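Acta da reunião do Clube Rotura – carros pequenos, usados e muito usados
Reunião de 2026-01-15, na sala de cima da oficina Bretent

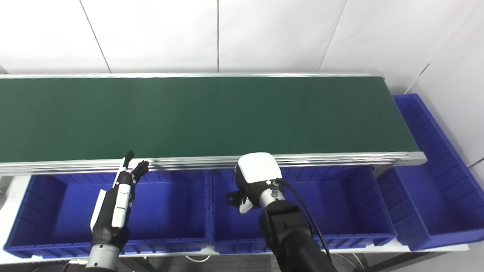 Começámos com o ponto que toda a gente queria despachar, a compra do carro do clube, e eu, que fiquei outra vez a tomar notas, aviso já que escrevi depressa e que a ordem é mais ou menos a da conversa. O carro que usamos para as aulas de mecânica de sábado de manhã (desculpem, as aulas mudam de dia, já lá vou) está a chegar ao fim e a proposta é trocá-lo por um citadino usado de cinco portas, a gasolina, caixa manual. Ficou também assente que as peças que tirarmos do velho são separadas antes de ele ir para abate, e eu sugeri caixas de plástico azul como as três que estão em baixo do tapete verde na fotografia, uma para o que é eléctrico, outra para travões e outra para o resto. Aprovado sem discussão, coisa rara entre nós!

Passámos então aos carros que fomos ver. O primeiro estava no stand Khổng e era o mais bonito, há que dizê-lo, pintura impecável e estofos que pareciam de um carro com metade da idade. Só que o livro de revisões tinha um buraco de vários anos e o vendedor respondia a tudo com um sorriso. Eu cá gostei dele (do carro, entenda-se), mas fui voto vencido. Quem percebe de embraiagens diz que o pedal pegava muito em cima e que isso se paga mais cedo ou mais tarde.

O segundo é de um particular e tem menos graça, com um risco comprido na porta de trás e um rádio que só apanha uma estação. Em compensação traz as facturas todas numa capa, correia trocada, pneus da frente quase novos, e arrancou à primeira com o motor frio. Demos uma volta pela estrada do rio, subimos a ladeira do cemitério em segunda e não se queixou. A direcção puxa um bocadinho para a direita – pode ser só alinhamento, pode ser um pneu. Ficou combinado pedir para o pôr no elevador antes de falar de dinheiro.

Houve ainda quem defendesse esperar e comprar um eléctrico pequeno. A conversa foi longa e, vou ser sincera, perdi parte dela porque fui buscar café. Do que apanhei: a favor, gasta pouco e é o que os sócios mais novos vão conduzir; contra, não temos onde o carregar e não há aqui quem se sinta à vontade a mexer em alta tensão. Volta à mesa em Outubro, quando já soubermos se a Bretent sempre põe um carregador no pátio.

Decisão: avançar com o segundo carro, se passar na inspecção feita por nós. O preço negoceia-se depois e a direcção leva a proposta por escrito. Votos a favor 17, votos contra 3. Não houve abstenções, apesar de alguém ter levantado o braço para pedir um biscoito e ter ido parar à contagem (corrigido na hora).

Quotas. Passam de 25 para 40 euros por ano. Eu estava à espera de barulho e afinal correu bem, talvez por se ter explicado primeiro para onde vai o dinheiro: seguro do carro, óleo, filtros e o aluguer do elevador. Quem pagou antes desta reunião paga o valor antigo e não se fala mais nisso. Estudantes continuam a pagar metade.

Seguro. Temos duas propostas em cima da mesa e nenhuma delas cobre bem o que fazemos, que é ter várias pessoas a conduzir o mesmo carro em dias diferentes. Vou eu telefonar outra vez e perguntar em concreto pelos condutores com carta recente. Se alguém conhecer um mediador com paciência, diga-me, por favor, que eu já decorei a música de espera.

Passeio da Primavera. O percurso vai ser pela serra, com paragem para almoço na Quinta Priko, que nos guarda a sala do forno se confirmarmos a tempo. Ficou decidido que este ano ninguém vai à frente a acelerar! No ano passado a coluna partiu-se logo na primeira rotunda e houve quem almoçasse em terras diferentes. Cada carro leva o percurso impresso, colete, triângulo e água. Os carros mais antigos saem primeiro e marcam o andamento, os outros que tenham calma. Peço também que venham com o depósito cheio – a bomba da aldeia fecha à hora de almoço.

Aulas de mecânica. Mudam para o fim da tarde, a pedido de quem trabalha de manhã. As próximas são sobre travões de disco e depois sobre bateria e alternador. Tragam roupa velha, luvas, e uma lanterna se tiverem, porque as nossas andam sempre sem pilhas. A chave dinamométrica continua desaparecida. Se está na mala de alguém, é só deixá-la na bancada, que eu não pergunto nada.

Outros assuntos. Pediram para se falar do grupo de mensagens, onde entre fotografias de jantes e anúncios repetidos já não se encontra um aviso. Vamos ter um grupo só para avisos e o outro fica para a conversa. Falou-se também em autocolantes novos para os vidros, com o nome Rotura em letras mais pequenas, porque os actuais tapam meia janela nos carros de três portas. Fico de pedir orçamento.

Ficam para a próxima: resultado da inspecção ao carro, resposta da seguradora, confirmação do almoço e orçamento dos autocolantes. A data segue pelo grupo de avisos, assim que eu o criar.

A secretária do clube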